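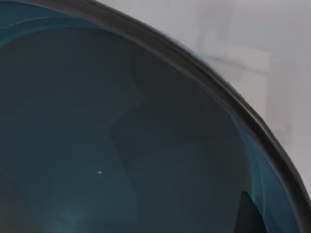

Simulator view from tonight, very close to the bowl.

06/08/2019

Club ran until almost nine again. We had the lab at Banthorpe to ourselves after the chess people left, so we used both of the good computers and left the slow one logging.

I spent the first hour on the bowl. The task sheet for the Raltetti round says the arm has to take hold of a bowl by the rim, lift it, and put it down again without tipping it. Our copy of the bowl was too shallow, so last week I swapped in a deeper one with a dark rim and a teal inside. It looks good. The glaze has streaks in it where the blue is brightest, up under the lip, and I did not have to do anything to get them. They came with the material.

The trouble is the shine. The inside is glossy, and from up close the camera gets dark patches and bright bands all over the wall. Our rim finder is supposed to look for one long curve, dark against the light gray next to it. It handles the outside edge fine. On the inside it keeps picking the line where the blue fades into the teal, and then it thinks the bowl is smaller than it is. There is also a tiny white dot down in the bowl. I still don't know if that is a glint or a stray bit of something in the model. I searched the file for it and gave up after twenty minutes.

We left the gloss alone. I wanted to turn it down, and the others said the real bowl at the competition will be shiny too, so we would only be fooling ourselves. They are right. I changed the finder to start from the gray side and work in, and to stop at the first strong edge.

Ran 40 tries with the old finder and 40 with the new one. Old one got the rim on 13. New one got it on 31. Most of the misses now are when the camera is so close that only part of the curve is in view. I think the fix is to back the arm off a little before it looks, and then go in. That costs time, and we only get 104 seconds per attempt.

The team as a whole is at 613 logged runs. The goal for the end of August is 2,000, which seemed easy in the spring and does not now. The slow computer crashed at some point and we lost whatever it had done since dinner.

Flullex emailed. The replacement motor for the wrist is on back order until the 20th. So it is simulator work until then, and the real arm stays on its shelf with the wrist off.

Yu wants a one-page report from every team before the next round, with a section on what went wrong. I said I would write that section. I have plenty for it.

Ate a granola bar and the last of the pretzels for dinner. Need to bring the long network cable tomorrow, and ask for the key to the storage closet. Also need to rename the bowl files. There are four called bowl_new and I opened the wrong one twice.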